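Vi navigation planner: results from the simulated apartment set

The Vi group has finished the first full evaluation of its indoor path planner in simulation. The planner takes color images from a forward view, predicts a short sequence of waypoints, and replans after each one. It has no depth input and no floor map. The question for this round was how well it handles narrow passages that open onto furnished rooms, a layout that gave the previous version most of its trouble.

All runs used rendered apartments built in Zenon. Training covered 337 room layouts, with wall colors, floor materials and countertop patterns drawn independently of the geometry. A further 42 layouts were held out for testing. Each test episode gives the planner a start pose and a target object named in text, such as a chair or a table, and ends on arrival, on contact, or after 270 steps.
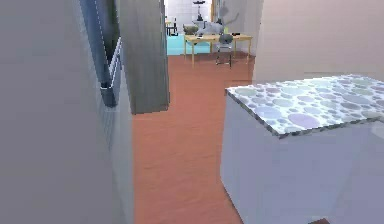 WALBERG – Saturday, September 26, 2020

The kitchen-to-dining layouts are typical of the test set. The orange floor runs as a strip between a gray wall and the kitchen island, then widens toward the wooden table and the gray chair in front of it. The speckled countertop is a useful stress case for the image encoder, as its overlapping circles produce strong edges that carry no information about free space.

Over 1,114 test episodes, the new planner reached the target more often than the earlier one, and the gain came almost entirely from passages. In open rooms the two versions were close. Contacts with island corners fell, which we attribute to the change in the loss: waypoint error is now weighted by clearance, so a small lateral error beside a wall costs more than the same error in open floor.

Two failure modes remain. The planner sometimes treats a change in floor color as an obstacle boundary and stops short of it. It also cuts too close to panels whose lower edge sits above the floor, where the visible floor beneath suggests a path that the body of the robot cannot take. Adding more layouts with raised panels helped a little in a small trial – not enough to change the default training set.

The episode logs and scoring scripts are on the Flidow share under the planner directory. Groups running their own comparison should use the fixed start poses supplied with the test layouts and leave the step limit unchanged. Tests on hardware are planned for November, with the same target list and a reduced top speed.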